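Notes on Furnishing with Low Furniture

Posted Dec 6, 2019

Readers of this blog will be aware that the household moved from Unton to Rundlow in September. The previous entry dealt with the move itself and with the conduct of the removal firm, and I do not propose to return to either matter. The present entry concerns furniture, and in particular the decision to replace most of the tall pieces with low ones.

The house at Unton had high ceilings and narrow rooms. Wardrobes, bookcases and a dresser of considerable height had been acquired over the years, several of them inherited, and they suited the building. The house at Rundlow has ceilings that are noticeably lower, and a sitting room with windows on two sides. On the first evening the large bookcase was stood against the only wall that would take it, where it blocked the light switch and came within a hand's width of the ceiling. It remained there for 13 days. The room felt like a store.

The bookcase was then offered to the previous neighbours at Unton, who accepted it. The dresser was separated into its two parts, the upper part being placed in the garage pending a decision. No decision has been taken.

It may be useful to set out the principles that were then adopted, as a number of readers have written to say that they are in a similar position. The first is that nothing in the sitting room should stand higher than the window sills. The second is that at least one wall should carry no furniture at all. The second principle has proved much harder to observe than the first, and I must record that it is currently being broken by a piano stool and a box of maps.

Low pieces are not always easy to find. The larger shops in Rundlow stock cabinets intended for televisions, and these are generally deeper than is wanted for anything else. Visits were made to Goton, the furniture warehouse on the ring road, on four separate occasions. Goton has a good range but does not display measurements on its labels, and the staff were required to fetch a tape each time. I would advise anyone making the journey to carry their own. The second-hand shop called Âu, behind the station, proved more helpful. It is a small business with irregular hours, and its stock changes often. Two bedside chests were bought there at a fair price, together with a bench which has since been found to have woodworm and is being treated.
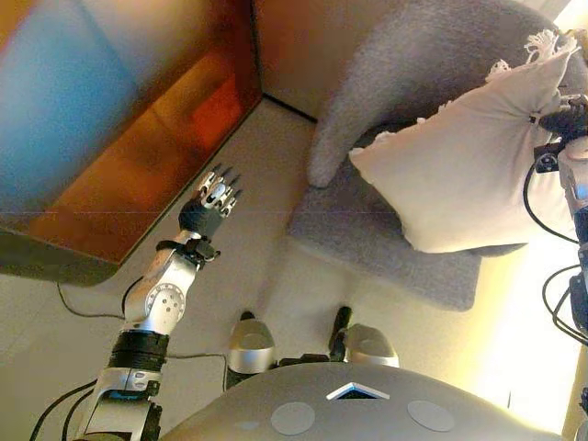 The question of colour has taken up more time than that of size. Our older pieces are dark, and the boards in the sitting room at Rundlow are a pale oak laid by the former owners. It had been assumed that dark furniture would look severe against them, and for some weeks every catalogue was studied with a view to matching the floor exactly. This was a mistake. Exact matching is not possible from a catalogue, and a near match looks like an error. A low wooden cabinet on a light floor, of the sort in the photograph, does not take over a room in the way that a tall one can, and the choice of wood therefore matters less than was feared. The black cables there also illustrate a lesser difficulty, in that anything dark left lying on a pale floor is seen at once. The lead of our standard lamp has been run behind the sofa for this reason.

Some remarks on storage are necessary. It is sometimes claimed that low furniture holds as much as tall furniture provided that it is well arranged. Our experience does not support this. Seven boxes of books could not be housed and have been taken to the charity shop, after a process of selection that was at times heated. The atlases were retained. The encyclopaedia was not, and I have already had cause to regret its absence.

Cleaning has also become more frequent. The tops of the old bookcases were out of sight and were dusted, I should think, at Easter. The tops of the new pieces are in full view of anyone entering the room and collect letters, spectacles, keys and cups. A rule was introduced that nothing should be left on them overnight. It is observed by one member of the household.

On comfort there is little to report. Reaching the lowest shelf involves kneeling, and a cushion is now kept nearby for the purpose. Those with poor knees may wish to give the matter some thought before parting with a good bookcase – the neighbours at Unton have made it plain that ours will not be coming back.

The bedrooms have yet to be dealt with. The wardrobe on the landing cannot be carried through either bedroom door in one piece, and a joiner has been asked to inspect it. A further entry will be published once the joiner has called. Comments remain open, and advice on the treatment of woodworm in beech would be particularly welcome.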